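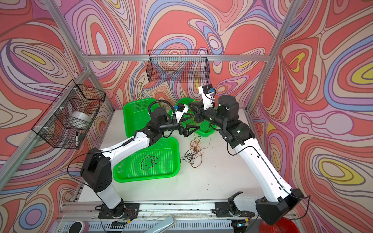
Skumton wire sorting: README and house rules

Version of 21 October 2025

Hello, and thanks for downloading this. I'm Songül Kırmızıgül, I look after the Skumton recordings at Prallmont, and I wrote this file because people kept emailing me the same questions. Most of it is the rules we follow when we record two arms pulling tangled wire apart and putting it away in baskets. If you only want the file layout, skip to the end, but please read the labelling bit first or you'll train on things you didn't mean to.

What you get

There are 489 episodes. Each one has the joint logs for both arms, the video, and a small text file with the operator's notes. The notes are typed by real people at the end of a real shift, so expect typos (mine are the worst). Most were recorded in July at our Skultow bench, and the rest came later once we'd sorted out the clocks.

The task, in one line: separate the wire by colour, one colour per basket, without pulling hard enough to damage anything.

Rules for the bench

We argued about these for ages and then wrote them down, and I'm glad we did.

1. Nobody reaches over the front rail while the arms are powered. If a bit of wire drops off the table, it stays dropped until the episode is over and the arms are stopped.

2. Two people know how to stop the arms before the first episode of the day, and both of them try the stop button. Yes, every day. It takes less time than complaining about it.

3. Baskets may start anywhere both grippers can reach. They don't have to be square to the table, and I'd rather they weren't! Early on we lined everything up beautifully and ended up with a policy that fell to bits when a basket was turned.

4. Anything that isn't part of the task may stay on the table as long as it's clear of the wire at the start. Write it in the notes. Don't swap it halfway through an episode.

5. When both grippers have hold of the same bundle, go slowly. Wire gives you very little warning before it goes tight, and the arms are a lot stronger than they look.
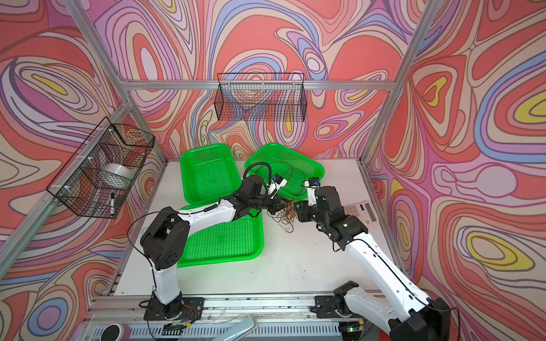 Both grippers in close over the copper and brown wire. Slow speed applies for this part (rule 5), and the calculator on the right is the sort of thing that goes in the notes (rule 4).

6. Tape and marker live in the wall basket on the left. Put them back there. I know this sounds petty -- it has saved us more time than any of the clever stuff.

Rules for labelling

An episode is marked "good" only if each colour ends up in its own basket and no wire has been dragged off the table. "Partial" means at least one colour was fully separated. Everything else is "failed", and we keep the failed ones. Please don't ask me to send a version without them, you can filter on the label yourself in a minute.

Volkan Gezer did the second round of checking, and he and I disagreed most over where one tangle stops and another begins. What we settled on: if two colours cross and you can't trace each of them through the crossing from a single view, it counts as one tangle. Look at the wrist view before deciding. The overhead one makes everything seem tidier than it is. 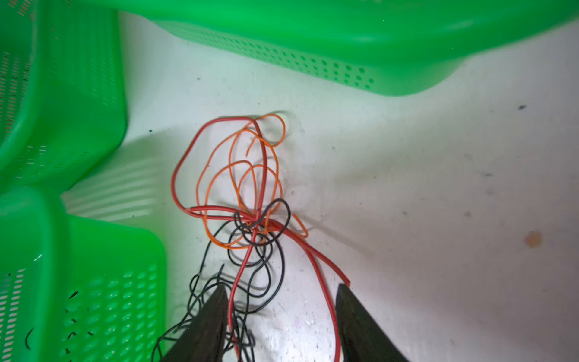 Wrist view of red, orange and black wire crossing near the middle. We'd label this as one tangle.

Wire ends cause trouble as well. If you can see a cut end, mark it, even a tiny one, and if it goes behind a finger then mark it as hidden. Don't guess where it comes out. Little dark scraps and specks are left unlabelled unless they're plainly a piece of the wire being sorted.

Things I'd do differently

The wallpaper. We wanted a busy background so that nobody could say it was too easy, and it does that job, but it's the same busy background on every wall. If you're building your own bench, change it now and then. Gündoğdu, our sister set, will get at least 3 backgrounds for that very reason.

I'd also write the speed limit into the controller instead of trusting people to remember it. That's on the list.

Layout

episodes/ one folder per episode, numbered from 001
labels/ the checked labels, one file per episode
notes/ operator notes as typed, not tidied up
rules/ this file and the older versions of it

Found a mistake? Send me the episode number and what you think the label should be. If it's a tangle question, copy Volkan in too -- he'll want to have his say.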